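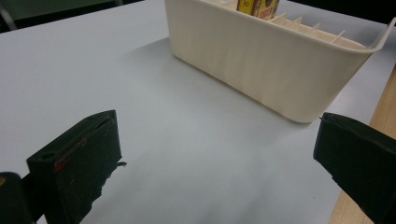
A reader of the earlier version of this entry wrote in to say that comparing hand-held grippers by how hard they squeeze is a bit like comparing pens by how much ink they hold, and that the thing worth measuring is how often the person holding one has to stop and have another go.

Search the handbook Go

October 2018, by Hollis Brannigan

The Brorka comparison is a way of trying out hand-held grippers against one another before any of them is used to gather material for teaching a robot arm. It takes its name from the Brorka workshop, where the first version was put together in April on a borrowed bench, and it has since been taken up, with a good deal of grumbling and a number of local changes, by the people at Holloway. The reader quoted at the top has a fair point, and the present form of the comparison leans a good way in that direction, although squeezing force is still written down for anyone who wants it.

Background

A hand-held gripper is, put simply, the end of a robot arm without the arm. A person carries it about, opens and closes the fingers, and a camera records what the fingers do. For some years each workshop judged its own grippers by feel, which was pleasant enough for everybody but made it very hard to pass an opinion from one building to the next. Someone would declare that a pair of fingers was "nice on boxes", and someone elsewhere would fit the same fingers and find them dreadful on boxes, and it could take a whole afternoon on the telephone to discover that they had been talking about two quite different sizes of box.

Method

The task is a homely one. A small carton is picked up from a flat surface and placed in an open container with ridges or dividers inside, and then it is taken out again and put back on the surface. A full set is 42 transfers, counting both directions, and each person taking part does three sets with every gripper. Between sets the fingers are wiped and the cameras are left strictly alone, however tempting it may be to give one of them a little nudge.

Going in is generally the easy half. Coming out is where the grippers begin to part company, and it is well worth watching a few people at it before reading any of the numbers. Thick fingertips need room on either side of the carton, and dividers don't give them much. Slim ones slip down nicely but are inclined to bend when the carton is gripped near its top, so that it swings like a pub sign and has to be steadied by hand or with the other gripper.

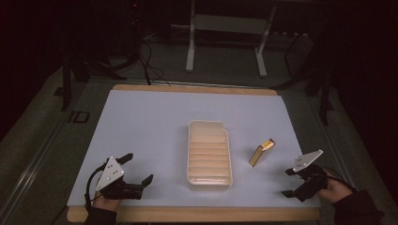
For that reason the comparison is run both one-handed and two-handed, and the two results are kept on separate sheets. People are surprisingly attached to working with both hands, even for a job that plainly wants only one, and in the early trials the spare gripper was forever wandering in to lend some help. The rule now is that in the one-handed sets it stays down, and in the two-handed sets it may do as it likes, provided that it doesn't touch the container.

Grippers compared

The two designs most often put side by side are the Nakari and the Hendix. The Nakari has a light trigger and closes quickly, and newcomers nearly always prefer it for the first set. The Hendix is slower and rather stiff, and thumbs do get tired, but it holds a half-closed position far better, and that matters a great deal when the fingers have to be lowered into a narrow gap without snapping shut on the way. Several people changed their minds between the first set and the third, and the form was altered to ask for an opinion at both points.

The Nakari weighs 650 grams with its camera fitted. No agreed figure is available for the Hendix, as it has been supplied with more than one mounting bracket.

Cameras and tracking

Marker plates fixed to the grippers let their positions be followed from a second viewpoint. They are a great help and also something of a nuisance. A plate mounted too far forward may be hidden when the wrist turns, and one mounted too far back catches on sleeves, as anyone who has tried it in a woolly jumper will tell you. Holloway tilts its plates towards the viewing camera, while Brorka has kept to the older flat mounting and sees no need to change.

The camera on the gripper itself is judged separately, mainly on whether both fingertips stay in view when fully open. Lighting is left as the room provides it. There have been requests to set a standard for this, and also for the surface covering, as a shiny one bothers some cameras quite badly and a matt one hardly at all.

Scoring

A transfer counts as clean if the carton is gripped once, moved and let go without being dropped or gripped afresh. Second attempts are noted, along with where they happened. Earlier sheets also had a column for "awkwardness", marked out of ten, but the marks varied so wildly between one person and the next that it was taken off, and there is now a blank space for remarks instead. The remarks from Brorka and Holloway are kept together in a single folder, and copies are sent out with the blank forms.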